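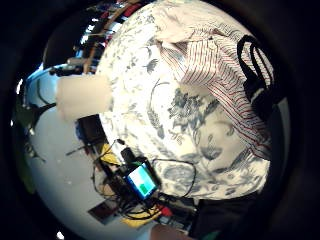
O pano às riscas em cima da toalha florida, com o saco de alças pretas ao lado.

Dobrar panos na mesa da sala: o método Fundarwood (sem régua)

Toda a gente sabe dobrar um pano de cozinha até ter de o enfiar numa gaveta com outros panos. Aí descobre-se que cada um foi dobrado segundo uma filosofia diferente.

Comece pela mesa. Uma toalha já posta serve bem de base – o tecido agarra um pouco e o pano não foge como foge no tampo encerado. Se a toalha for estampada e o pano às riscas, melhor ainda: vê-se logo onde acaba um e começa o outro.

Estenda o pano e alise do centro para fora, com as mãos abertas. As riscas são a régua dos preguiçosos. Junte a primeira à última, veja se correm paralelas e só depois vinque. Se ficarem tortas, desfaça. A gaveta não perdoa, e a sogra também não.

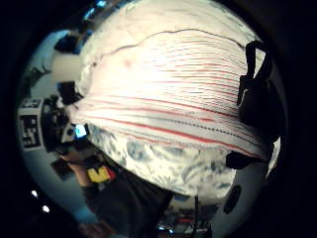

Uma leitora de Gumemcombe escreveu a discordar: ela dobra sempre ao contrário das riscas, em 2 e outra vez em 2, e jura que assim os panos cabem de pé na gaveta e o vinco nunca cai em cima da franja. Experimentei. Cabem, de facto, o que me irritou bastante.

Quanto ao saco, convém tê-lo à mão desde o início, mas aberto e com as alças para fora. Os panos mais pesados vão ao fundo, e os de mostrar às visitas vão por cima, onde ninguém lhes limpa as mãos.
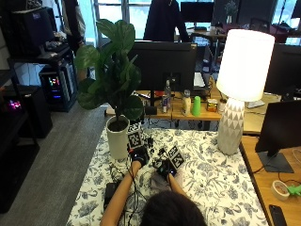

A luz também conta. Um candeeiro aceso no canto da mesa mostra vincos que a luz do teto esconde, e ao fim da tarde isso faz diferença. Vasos com terra ficam bem no canto mais afastado, longe dos panos brancos. Já lavei o mesmo pano 2 vezes numa tarde por causa de uma folha seca e de um cotovelo distraído.

Para nódoas rosadas, sabão e água fria antes de qualquer dobra. O ferro fica para depois.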